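The Break Room Fridge, Revisited
September 2023

When Simton moved its people onto our floor in April, we were promised shared resources. It was the phrase on the slide. In practice the shared resource is one refrigerator, which now serves 64 people and was bought when there were 24 of us and most of those went out for lunch.

I have been asked to write up the new fridge rules for the newsletter. I was asked because I complained, and in this building a complaint is treated as an application for the job.

First, the clean-out. It happens every Friday at four. Anything without a name and a date on it goes in the trash, container included. Leena Kauppinen did the first one and would like it known that she takes no pleasure in it, although several of us were standing there and saw her face. She threw out 46 items. Eleven of those were mustard. If you are missing a glass dish with a blue lid, it was washed and is on top of the microwave, and it is the last dish that will be washed for you.

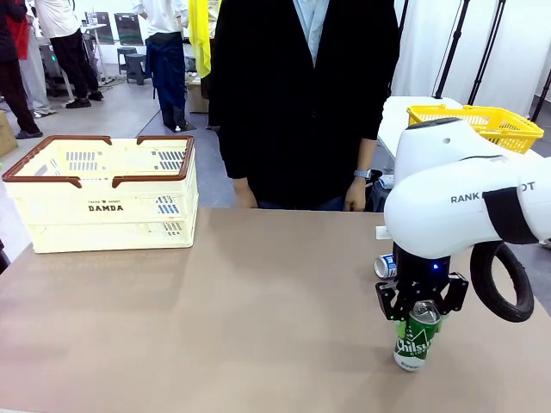 Labels. The masking tape and marker live in the drawer under the coffee machine. They do not live at your desk. Write your whole first name, since we have three people who go by M. and each of them has at some point eaten the others' yogurt in good faith. A date means the day you put the thing in, and it should not be rewritten every Monday like a parking meter. Mirjam Wyss has asked me to add that "ask first" is not a label. She has asked. It was soup.

Second, shelves. The top shelf is for lunches you plan to eat that day. The middle shelf is for things staying longer, up to a week. The bottom shelf is for meetings and catering, and the door is for milk and whatever condiments survived Leena. The crisper drawers are closed until someone finds out what happened in the left one. Tapio Rautiainen has offered to look into it and has been offering since June.

One bag per person, please. I know about the insulated bags. An insulated bag inside a refrigerator keeps your lunch at exactly the temperature it had on the bus, and it takes up the room of four sandwiches while it does so.

Third, money. The coffee and milk kitty is 300 dollars short for the year so far. The jar is next to the sink. The two people who have been paying into it regularly are getting tired, and one of them is me. Audrey-Anne Arsenault has proposed a sign-up sheet where you put a mark for every cup and settle at the end of the month. We tried this at the old Trateck office and ended up with a lovely sheet and no coffee, but she is younger than I am and has energy, so we are trying it again.
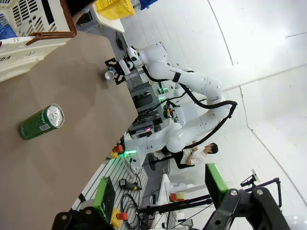
Drinks are where I expect trouble. People seem to feel that a sealed drink is somehow outside the law, that it belongs to the building, like the stapler. It doesn't. A soda with your name on it is your soda, and a soda without your name on it is gone by two o'clock. Cans also go in standing up. One lying on its side, like the green one on the tan tabletop, is fine on a tabletop, but on a wire shelf it rolls to the back, freezes against the cooling plate and goes off like a small cannon, and then somebody has to chip lemon-lime off the ceiling of the fridge with a butter knife. I've done it twice. Bottles may lie down if they're full and if they are wedged in by something heavier than a bag of salad.

Empties go in the bin by the stairs. Rinse them. The deposit money goes into the kitty, and at the present rate it is the kitty's main source of income.

Fish. There is no rule on fish. We discussed a rule on fish for most of an hour and parted on poor terms. The microwave in the copy room on the north side has a door that shuts, and I'll leave it there.

A second fridge has been requested. Nelli Juntunen put the form in before the summer and it has been approved, sent back, approved again, and is now waiting on a question about the width of the doorway. She has measured the doorway. She has since been asked to measure it in inches. Until we hear more, please carry on closing the door of the one we have with your hip, as the latch needs it.

Questions about any of this can go to Leena. Mustard can be claimed until Wednesday.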